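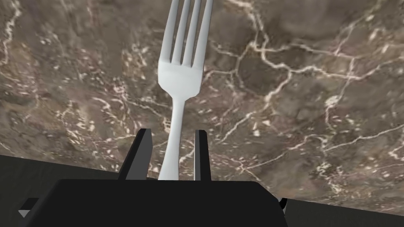
A reader wrote in after section 1 to say the Jeda should go on the wall before you pair it, as you'll never want to crawl back behind the couch twice. Fair enough, but I'd still pair first. I did it the other way round at my place and ended up taking the thing down again to reach the button, so learn from my sore knees!

Section 2: Pairing the Jeda extender with your Zuvent router

You'll want the Zuvent already running, your phone on its wifi, and the Smadi app installed. If the app is asking you to make an account, go ahead and use any email you like (I've had no spam from it so far, touch wood).

1. Plug the Jeda in close to the router, in the same room. You'll move it later.

2. Wait for the light on the front to go solid orange. Mine takes more than 2 minutes, which feels like forever when you're crouched beside a power point.

3. Open Smadi, tap Devices, then Add. Pick "Extender" from the list. If you pick "Access point" by mistake you can back out with no harm done.

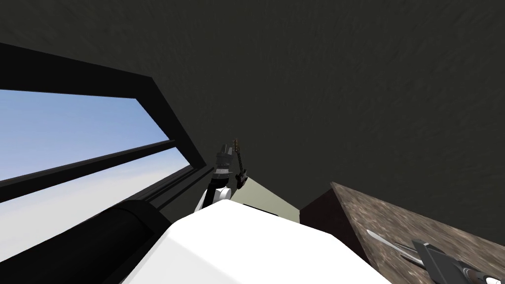 Fig. 2. Large black-framed window, with pale-blue sky outside.

4. Hold down the pair button on the Jeda until the light starts to blink, then let go. Keep holding and it'll do a full reset, and then you're back at step 1 with me.

5. Type in the setup code when the app asks. The factory code is 555 on every Jeda I've come across. Change it straight away under Settings, then Security.

Caution: don't unplug either box while the app says "Updating". I know it looks stuck at the end. Go and put the kettle on.

6. Once the light turns green, give the extender a name. I called mine Hallway, and then I moved it to the kitchen, and it's still called Hallway. Pick something you won't regret (you can rename it, I'm just lazy).

7. Now unplug it and carry it to the spot where you want it. Halfway between the router and the dead patch in your house is a good first guess. People tend to put it right in the dead patch, and then it has no decent signal
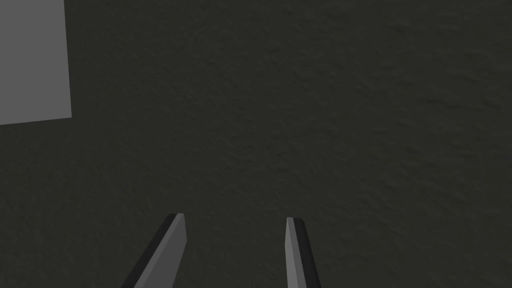
to pass along, so you get full bars on your phone and a movie that won't load. Brick walls and big mirrors are the worst for this, and my old fridge wasn't much better.

8. Plug it in again and wait for green. If it settles on red, bring it a bit closer to the router and have another go.

9. Walk through the house with Smadi open on the Signal page. The number jumps about while you're moving, so stand still for a moment in each room before you believe it.

Note: the app changed in August, and the Signal page now lives under Tools in the newer version. Same page, same colours.
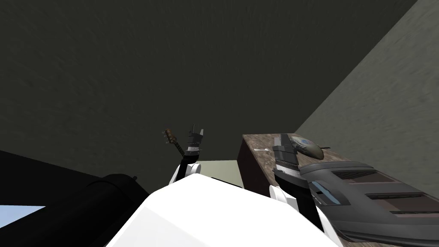
Fig. 4. Brown table beside the grey-green wall, model vehicle on top.

Note for Nikavar customers: if your internet comes through a Nikavar modem, turn off the modem's own wifi before you start. Otherwise your phone keeps hopping back to it and the app will tell you the Jeda is offline when it's perfectly happy.

Section 3 covers the guest network and setting a bedtime for the kids' tablets.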